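Smartwatch heart rate drops out during interval runs

Macarena Troncoso
January 19, 2018
My Hamdy watch reads fine at rest but loses heart rate on intervals. Firmware is current. Is the sensor faulty?
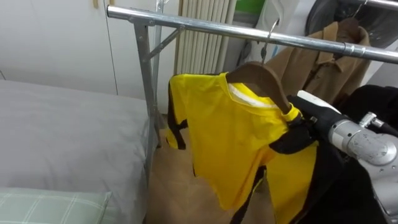 Amancay Henríquez
Check strap position first. The optical sensor needs steady skin contact, two finger widths above the wrist bone. Sleeves matter as well: a short-sleeved shirt like the yellow one on the hanger leaves the watch clear, while a long cuff can push it out of place. If dropouts continue, pair a chest strap and compare the logs over 5 runs.

praltley_700
Mine did this in December. Reset it. 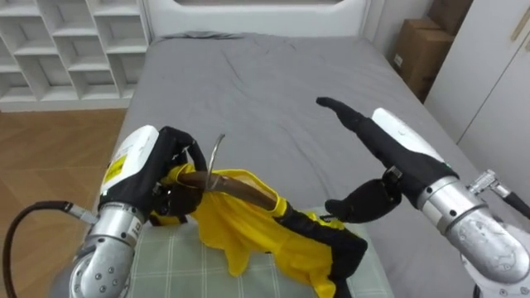

Yellow garment on the checked pillow

Sindance
A reset clears the pairing list, so export your data beforehand. Then set recording to every second. Smart mode saves battery but skips samples, and short intervals will show gaps even with a good sensor.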